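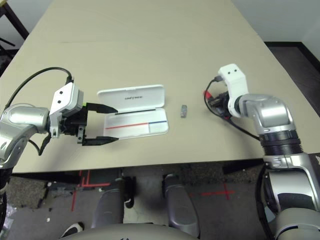
4 min read

Search reviews, brands, topics

Iltier hinged pencil case, white: review after a term of desk use

26/03/2026

2 comments · 40 shares

The Iltier is a rigid white plastic case with a hinged lid, sold for pens, markers and the small items that otherwise collect at the back of a drawer. Mine came from Odcombe in December and has been on a desk or in a backpack ever since. I also own the Westerberg zip pouch, which cost less and serves as the comparison where one is useful.

Construction. The case is two shallow halves joined along the middle. The lid opens past vertical and leans back on its own hinge, leaving both hands free for loading. I opened and closed mine 300 times over two evenings to look for early wear. Hinge tension was unchanged to the touch. There was slight whitening of the plastic at one end of the fold, which has not spread.

The closure is a friction fit. It takes a firm press at the center of the front edge. Pressing at a corner closes only that corner, and the other side will lift in a bag. With a full load the lid needs a second press.

Markings. The lid has small dark lettering, and the tray has a red stripe to the left and a blue stripe to the right. I use the stripes as a sorting guide: markers at the red end, everything else at the blue. The stripes survived dish soap and a soft cloth. I did not try alcohol on them.

Capacity. The tray is shallow, and depth is the limiting dimension. Capped markers lie flat without trouble. A glue stick is the thickest item I would want to carry, and it should go in first, lengthwise, with the markers placed after it. Erasers and spare batteries fill the gaps. Two layers of anything will hold the lid open.

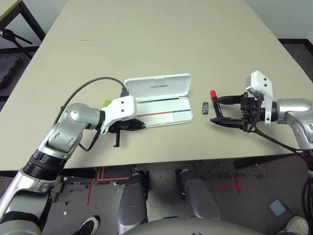
Pambridge: I had the older version of this case and the hinge went at the left end first, so check there. Also, loose batteries slide to the low side in a bag and knock the lid from inside. A strip of felt in the tray stopped it.

The felt is a reasonable fix. I cut a piece to the tray floor and the rattle dropped considerably, at the cost of a little depth and of the stripes, which it covers. A narrower strip along the front half leaves the stripes in view and does most of the same work.

Drop test. With a mixed load inside, I dropped the case from desk height onto carpet, then onto tile. On carpet it stayed shut every time. On tile it opened when it landed on the front edge and stayed shut otherwise. No cracks. The Westerberg pouch obviously does not open when dropped, but it also does nothing to protect a marker cap from being pulled off by its neighbors.

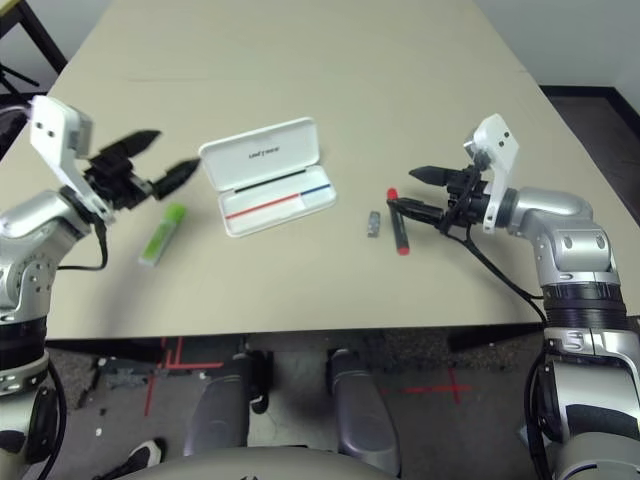

Loading order matters more than it should in a product this simple. Glue stick, then markers, then the small metal and rubber items, with the lid closed by the center press. Reversing the order usually leaves something resting across the front edge, where it blocks the closure.

Cleaning. White plastic shows graphite quickly. A damp cloth removes it from the flat surfaces. The hinge line holds dirt and needs a cotton swab. Red marker ink came off the tray with soap if wiped the same day and left a faint pink mark if not.

Against the pouch: the Iltier is better at keeping items flat, visible and separate, and it works as a desk tray when open. The pouch holds more and weighs less. For a fixed desk I would buy the Iltier again. For a bag carried daily, I would want a proper latch before replacing the pouch.

Score: 7 out of 10. One point off for the closure, one for depth, one for the hinge whitening.

40 shares · 2 comments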